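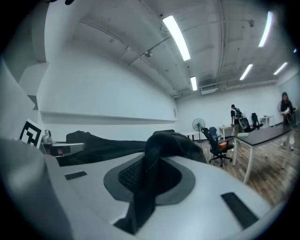

On 25 May 2019 a new subscriber wrote to the Brelden list:

> Hello all,
>
> I've been reading the archive for a few weeks and have a question that I hope isn't too basic. We want to teach our arm to pick up soft things (cloth, bags, anything floppy) and put them somewhere else. We have a remote control set-up, two joysticks and a screen, and after a fortnight I can just about lift a tea towel with it. Each go takes me ages and half of them end with the towel on the floor.
>
> I see that several of you do your showing with a gripper held in the hand instead, and only bring the robot in afterwards. Does that really carry over? My worry is that I'd be teaching it how *I* move, and our arm can't move like that. It's slow, it can't reach behind itself, and it has no wrist to speak of.
>
> Also, how many goes do you need before it's worth training anything? I've been told 100 and I've been told thousands.
>
> Thanks for any pointers. Happy to be told to go back to the archive!

Welcome! Please don't go back to the archive, half of it is us arguing about cable ties.

Yes, it carries over, and I'd urge you to try it this week if you can get hold of a hand-held tool. We spent most of last winter at Trenlow on joysticks and I was fond of them, in the way you get fond of a bad car. Then we switched to doing the cloth work by hand in January and I have been a bit unbearable about it ever since. You can feel the fabric! When the fold starts to slip you know before you see it, and your hand sorts it out without being asked. All those small rescues end up in the recording, and they're the best part of it. With the joysticks I never rescued anything. I watched it go and said a word.

On your worry about teaching it how you move: you're quite right to have it. We had exactly that trouble. My early goes were full of quick flicks, and the arm would set off after them and stop dead on its speed limit. What cured it was practising at the arm's pace. Put the arm through its slowest sensible reach, watch it a few times, then do your own reach alongside it until the two match. It feels silly for an afternoon and after that you don't think about it.

A few other things we do now, in no special order:

- Keep your feet still. If you have to step, the arm probably can't get there either.
- Start from a different spot each time, and a different height.
- Crumple the cloth afresh between goes. I was laying mine down in the same tidy heap without noticing, and the arm learned that heap beautifully and no other.
- Leave the near misses in if you recovered. Take out the ones where you gave up.
- Close the fingers, wait a breath, then lift. The pause helps when you come to cut the recording up.
- Don't tidy the room specially. Ours learned a very clean bench and sulked when someone left a coat on it.

Dark fabric deserves its own paragraph. Black on black is hard going, for the arm and for whoever is checking the recordings, because the folds vanish into one another. We put it off for ages and trained on pale cloths, which went very well and taught us next to nothing about the dark ones. If the things you really care about are dark, get them in from the first day and mix them with the rest.

As for how many: our first cloth set had 600 goes in it and was already good enough to be fun. It would pick up and carry, and mostly miss the box. The set we use now stands at 2189, and the extra ones were nearly all aimed at things it kept getting wrong, so the growth wasn't more of the same. I'd say do your 100 and train on them, badly, the same day. You'll learn more about your own habits from watching that arm than from anything I can write here. Then plan the rest.

I wouldn't throw the joysticks away, by the way. There are jobs where I'd still choose remote control:

1. Anything where the arm's own shape matters, such as reaching into a cupboard past its own elbow.
2. Mending a trained behaviour. Let it run, take over when it goes astray, hand back. You need to be driving the real arm for that.
3. Anything hot or sharp!

We keep three kinds of recording in separate folders (by hand, by remote, and the take-overs) and only mix them at training time. Please do this from the start. We didn't, and I lost most of a week to sorting them out by file size.

One question back to you, and to anybody else reading. Does your arm carry the same fingers as the hand-held tool would? We run the Gravgate fingertips on both, and swap them on both whenever we swap one. When we had an older, harder pair on the arm it dropped nearly everything thin, though the motion looked perfect. If you're on the Vieira gripper I believe the tips can be made to fit with a small adaptor, and I can send the drawing for ours. It's a bit rough round the screw holes but it prints fine.

Do write again once you've had a go, even if it's a mess. Especially if it's a mess, please, with the numbers. I'd love to know how a slow arm with a stiff wrist copes, as all of ours here are fairly nimble and I suspect that hides a few of our mistakes from us.

All the best from Trenlow, and good luck with the tea towel.

--
Brelden list. Plain text if you can, reply below the quote, and trim what you don't need.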